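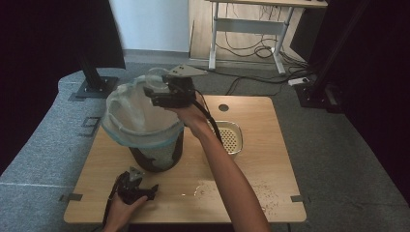
From: Quang Ngô
Date: 2024-12-07
Subject: Re: Hallatgate closed test, impressions so far

Thiện Phí wrote:
> Got into the Hallatgate test last night and played until I should
> have been asleep. The harbor district is gorgeous and the
> crafting is deeper than anything Barkia has put out before. They
> also posted the founder tiers. The 69 dollar one gets you a house
> plot and early access in June, and the player economy is meant to
> run without vendors from day one. I'm tempted. Anyone else?

Glad you had a good night with it, and I agree about the harbor. I've been in the test too, though, and I'm keeping my wallet shut.

Start with the economy. "Without vendors" sounds great in a blog post. In the build I played, every iron bar in the market hall was listed by a character with a random string for a name, and the prices moved in lockstep. I asked in test chat if those were players. A moderator told me it was "simulated activity for load purposes" and then locked the topic. Fine, it's a test. But then we haven't seen the player economy at all, and that's the thing they're selling.

Second, the house plots. There are 745 of them on the map they published. I can't find a line anywhere saying how many founder packs they plan to sell. If it's more than 745, somebody is paying for a place in a queue. I wrote to support asking which it was and got back a link to the page I was asking about.
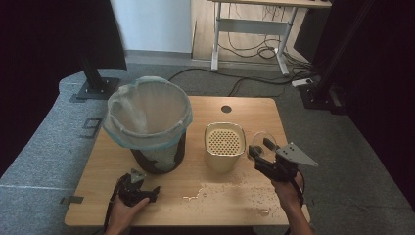 Third, and this is where I get grumpy, some of us were here for Asano. Same studio head, same promise of early access "by summer", same pretty town to walk around in. The guild system was going to be in at launch, then it was going to be in the first big patch, and then the forum moved and the old threads went with it. I paid 30 dollars for that one and what I have left is a cape. I don't think anyone at Barkia is a crook. I think they need money to finish the game, and selling plots is faster than finishing crafting.

On crafting -- how far did you get? I hit a wall at tier 2. The recipes above that show up in the book but the stations aren't placed anywhere I could reach, and I walked the whole coast road looking. If you found a working forge past the Lò bridge, tell me where and I'll take that part back.

I'd want to see two things before paying: a weekend with the simulated listings switched off, and a number for the packs. Neither should be hard. They could post the second one this afternoon.

If you do buy in, read the refund terms first. My copy says the window closes when you claim the plot name, and the launcher asks you to claim it on first login.

Quang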